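Ticket: Hand-held grippers, Savside open day
Status: open, waiting on Porov
Priority: normal

Hello all, and thank you for being so patient with us — it was a busy afternoon and I'm only now getting this written up.

The book demonstration went down very well with the visitors, but one of the two Leler grippers kept dropping its connection. It would run nicely for 25 minutes, go quiet for 5, then come back as if nothing had happened.

Tried so far:
- swapped the cable, no change
- restarted the Gál logger, good for 300 readings, then the same again
- lowered the rate from 400, perhaps a little better, but I wouldn't swear to it

Grippers at the table:

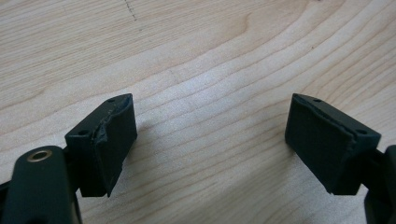
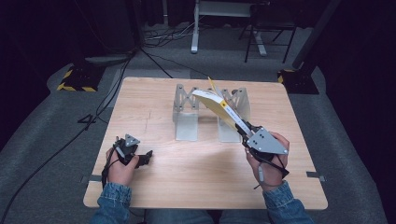 Leler open day desk

Could somebody at Porov kindly tell us whether the connector wants replacing, or whether we should post the whole unit back? We have another visit booked in November and would dearly love to have both working by then.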